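Search this site
Enter keyword, street or parcel no.
Go

Pondach meadow lots go on the market this month, with a trail thrown in

It has been a long wait, but the old Gunn farm on the east side of Pondach is finally being split into home lots, and the plan is a good deal better than the one people were grumbling over last winter. The first lots will be listed in December, and the county has signed off on the road, the wells and the shared driveway at the north end.

The farm covers 624 acres, most of it pasture and second-growth woods running down to the creek. Only the upper fields will be built on. The lower part, with the creek and the big hayfield, stays open for good under an easement recorded with the sale, and anyone who has walked down there in May (when the whole bank is yellow!) will know what a fine thing that is.

Torquil Drummond is handling the listings from his office on Main Street and has had the plat map taped up in the window since the approval came through. The lots are on the large side for Pondach, there are no two alike, and several keep the stone walls that have been there as long as anyone can remember.

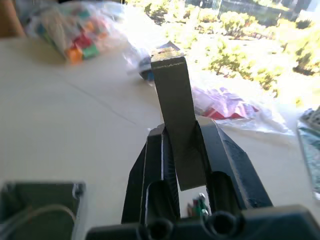

What buyers get

There will be 30 lots in all. Each one comes with power to the lot line, a gravel approach off the new road and a soil test already done for septic. Horses are allowed on every lot over five acres. Mobile homes are not, though a buyer may live in a camper for one building season.

The lots along the ridge will go first, I would bet, as they look straight across the valley toward Trurkberg and catch the sun until late in the day. The ones by the woods are lower and a bit damper in spring, but they are priced to match and they back right onto the open land. Setback from the road is 200 feet, which should keep the place feeling like country.

Well depths are still being worked out on the four northern lots. Drummond will have those numbers before any offers are taken.

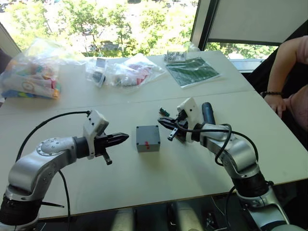

The trail

Best of all for those of us who aren't buying, the old farm lane will become a public footpath from the Flolero road down to the creek. It will be open from dawn to dusk, dogs on leashes, with a small parking area by the barn. The barn itself is staying too. Its roof was patched this fall and the doors have been rehung.

Neighbors had a chance to ask questions at the grange hall at seven in the evening, and the room was full. Most of the talk was over traffic at the blind corner, where the road crew has now agreed to cut back the bank and put up a mirror.
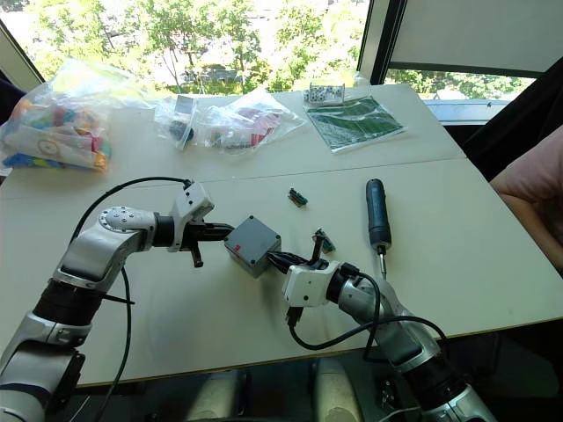
Morag Ritchie told the meeting she had come ready to argue and went home pleased, mainly on account of the creek. Calum Gourlay asked for the footpath to be finished before the first foundation is dug, and that was written into the approval.

Plat maps are free at Drummond's office. Walking tours of the ridge lots start at ten in the morning from the barn, and boots are a must.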